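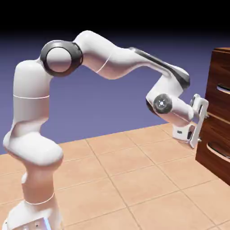
*Sim view, arm at the cabinet, fingers in front of the drawer seam.*

**22/07/2024, drawer task, Furnach sim**

Fault is back. The arm goes to the seam between two drawers and not to the lower handle. After this the controller pushes against the closed front until the force limit stops it. Limit was tripped in 7 of 9 runs, at step 390 each time.

I suspected the gripper model first, but I changed it and the result is the same. Now I think the handle frame is wrong after the Blackwood cabinet was imported again. Nicanor Sarmiento has the old file, I will compare the offsets.

Until this is clear, please do not send this policy to the real arm. Force limit stays on.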